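Planning and Budgeting for a Bin Picking Bench: Project Report, Part Two
By Ayman Obeidat
14 shares | 3 comments
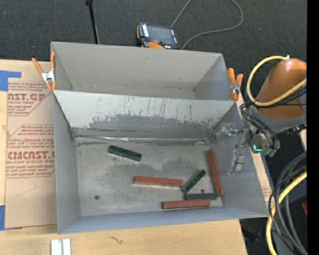 Fig. 1. The arm over the metal bin with the green and reddish-brown wooden blocks.

When our group signed up for this project in October, I think we all pictured ourselves programming from the first week. Most of our first month went into spreadsheets, phone calls and a fair amount of friendly arguing over what we should buy, and looking back I'm glad our advisor made us write it all down (even if I grumbled a bit while doing it!).

The question we were given was simple enough to say out loud. The Lemville teaching lab already has one arm, and the department would like a second bench so that two teams can work during the same lab period. What does a second bench cost, what can be shared, and what should wait until next year? The arm itself comes out of a separate equipment fund, so everything in this part of the report is about what goes around it.

Our allowance was $1000. We split it into things that touch the blocks, things that hold other things still, and things that carry power or signals. It is a homemade system, but it helped us a great deal when we had to cut.

The bin

We asked for prices on a ready-made sheet-metal bin from two suppliers. Erard quoted $322 with delivery, and Pacheco quoted a little less but wanted us to order four at once. We spent a long evening on this one. A plastic tub would have been far cheaper, but we wanted both teams to practice on the same kind of surface, and the bin on the first bench has a sloped divider and tall sides that matter a lot when you are planning how a gripper reaches in next to a wall. In the end we went with Erard.

Holding it down

I had put proper bolted brackets in the first draft of the budget, at $128 for the set. Then we looked at our own bench, where the bin is held by two orange spring clamps on the rear compartment, and felt a little silly. Clamps cost $16 for what we need, and they let you change the layout between classes. We kept the brackets on the "next year" list in case the department wants a permanent station.

Blocks

Painted wooden blocks, cut and painted by us in the wood shop. We budgeted for paint and sandpaper only, and my teammates were very generous with their weekends. Please leave room for spares in any future order, because repainting takes longer than you would think with drying time.

Cables

I underestimated this line badly. My first version had one row that just said "cables" and a number I had more or less guessed. Katasero, the reseller our school uses, kindly went through it with me on the phone and we ended up with separate rows for power, signal, extensions and ties. Our advice to the next group is to measure the whole run with a piece of string, from the arm to the wall, before asking anyone for a price.

What we would still like

A second storage cart, a real cover for the bench, and up to two days of paid technician time for setup. None of these fit this year. The full sheet with part numbers is in Appendix B, and the quotes expire at the end of the term, so whoever picks this up should call Erard first.

3 comments | Share this report

We use cookies to keep this site running and to remember your preferences. Accept | Settings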